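**Site visit report: Baltier open day, Fluvadstead**
3 April 2024

The visit was part of the automation elective. Our group attended the afternoon session at Baltier, a small integrator that sets up pick-and-place cells for food handling. The purpose was to see a bench-scale task and compare it with the gripper calculations from the December assignment.

The session began with a short talk on cell layout. The presenter covered reach, payload and the clearance needed when an arm has to enter a container from above. The talk took 14 minutes and used the Bhat worksheet already issued in class, so the method is not repeated in this report. The group then moved to the bench for the basket task, in which bread items are transferred between the table and a basket by a parallel-jaw gripper.

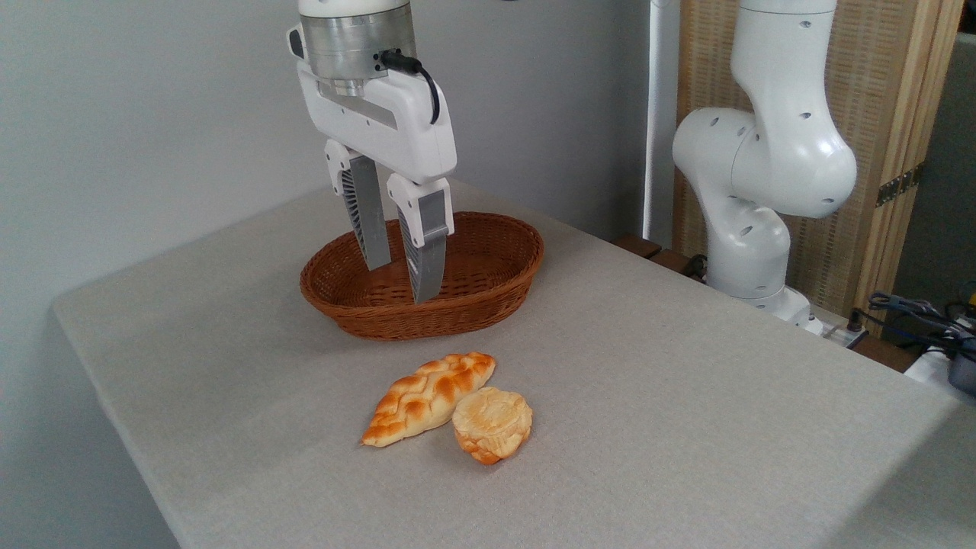 The main difficulty in this task is the approach. A basket with sloped sides leaves less room at the bottom than at the rim, and the fingers need space to open on release. Long fingers help with depth but bend more under side load. Our own calculation assumed short, rigid fingers and a straight-walled bin, and would have to be redone for this geometry.

The second issue is the shape of the items. A braided loaf has an uneven top and a clear long axis, so the grasp angle matters. A round bun can be taken from any direction but is low, and the fingertips have to come close to the table. On a cloth surface this calls for a cautious height limit - a tip that touches the fabric could drag it and move everything on it.

Questions followed. We asked about grip force on soft products and were told that the Collau test procedure sets it per item, starting low. Cycle time was not discussed in detail, and we have no figures to report.

Limitations: we were not given access to the control software, and no measurements were taken by the group.

Follow-up work:

- Redo the clearance calculation for sloped walls (section 2 of the worksheet).
- Add finger deflection to the model.
- Submit the revised sheet with the lab report in week 4.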